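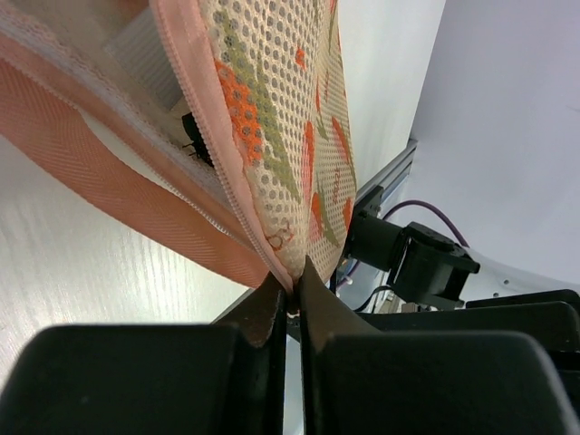 网眼布收纳袋应该多久洗一次？
装干净衣物的，每 8 周洗一次；装袜子、内衣等换下衣物的，每次用完即洗；装洗漱用品的，每 2 周洗一次。

以下为网眼布拉链袋的清洗、晾干、折叠和修补方法，适用于聚酯网眼布、尼龙拉链的软袋。棉布袋和带硬衬板的袋子不适用。

一、清洗前

1. 拉链全部拉开，翻出里面，抖掉线头和碎屑。袋角积灰最多，用旧牙刷从里往外刷，不要用镊子抠，网孔边缘容易起毛。
2. 检查印花。用湿白布在印花边缘按压 5 秒，白布上有颜色的，单独冷水手洗，不与浅色物品同浸。
3. 检查拉链两端的封口线。线头松脱的先补后洗，否则水洗后开口会变长。
4. 浅色网眼布与深色里布拼接的袋子，按浅色处理。

二、手洗

水温不超过 30 ℃。中性洗涤剂先在水里化开，再放袋子。浸泡不超过一刻钟。网眼部分用手掌压洗，不搓不拧；网孔受力不均后会拉成椭圆，烫也烫不回来。

拉链布带比网眼布厚，污渍多集中在齿脚。用软毛刷沿拉链方向单向刷，刷完冲净。洗涤剂残留在齿间，干后发涩，常被误认为拉链坏了。

局部油渍：洗洁精原液点涂，静置片刻后冲洗。粉底、防晒霜类污渍先用卸妆油溶开，再上洗洁精。含氯漂白剂不能用，浅色聚酯会发黄，印花会褪。

三、机洗

可以机洗，条件如下：拉链拉合，拉头塞进布套或用橡皮筋固定；袋外再套一只细网洗衣袋；轻柔程序，脱水转速取最低档。不要与牛仔裤、带金属扣的衣物同洗，钩丝几乎都是这样来的。

袋子本身当洗衣袋用时，装到一半多一点为止。装得过满，拉链两端受力最大，先坏的总是这里。

四、晾干

毛巾包住压去水分，拉链拉开，袋口朝下挂。夹子夹在拉链布带或包边上，不夹网眼。阴凉通风处晾，不进烘干机，不放暖气片上。印花面朝里。

接缝处比布面晚干。摸布面已干时，再捏一下四个角和拉链尽头，这几处还凉就继续晾。带潮收起来的袋子，霉点多半从角上开始。

五、折叠与存放

软袋不要随手揉成一团塞进抽屉。折法：
1. 拉链留一小段不拉，便于排气。
2. 平铺在桌面上，捏住两个下角向外拉平。
3. 拉链一侧朝上，沿长边对折，折线避开拉链。
4. 再横向折成三层，竖着插入抽屉，折边朝上。

拉链处不要折死角，齿会错位。必须折的，改成卷。卷的时候从没有拉链的一边起，拉链卷在最外层。

同一抽屉里大小混放时，按尺寸分两排，小的在前。小袋装进大袋也行，但每只大袋只装一种尺寸，不然找的时候要全部倒出来。

六、拉链问题

发涩：先清洗，干透后用白蜡烛沿齿擦一遍，来回拉几次，擦掉蜡屑。铅笔芯也有效，但会弄脏浅色布带，浅粉、米白一类不用。

拉过后齿仍分开：拉头磨松。尼龙拉链用尖嘴钳在拉头两侧后端各轻夹一下，每次只夹一点，试拉，再夹。夹过头拉头会卡死，只能换。

夹布：不要硬拉。一手捏住被夹的布向侧面平拉，一手将拉头往回退。网眼布被夹住时用牙签把布从拉头下拨出来。

拉头脱轨：在拉链尾端拆开约两厘米的缝线，把两条齿带对齐推回拉头，拉过几厘米确认咬合，再把尾端缝死。

七、网眼破洞

单孔断裂：同色聚酯线，在相邻网孔间绕两圈打结，线头从里面藏进接缝。
破口长于一厘米：剪一块同类网眼布，四边各大出一厘米，垫在里面，沿破口外侧手缝一圈，针从网孔里过，不刺布筋。
破口靠近拉链：补片要压到拉链布带上，只缝在网眼布上撑不住。
熨烫补片不建议，胶会堵孔，洗几次后边缘翘起。

八、材料记录

修补用线：Allent 聚酯线，米白。断线少，打结后略滑，要多绕一圈。
拉头：Dika 的尼龙拉链替换拉头，买前量齿宽，合上后从一侧量到另一侧，不含布带。
网眼布零料：从报废的旧袋上剪，先洗一遍再用。

读者 Necati Kahraman 来信问，印花部分能不能熨。可以从背面低温熨，垫一层薄棉布，不开蒸汽，每处停留不超过两秒。正面直接熨，印花会粘在底板上。

更新：2022-04-25，补充第六节拉头脱轨的处理。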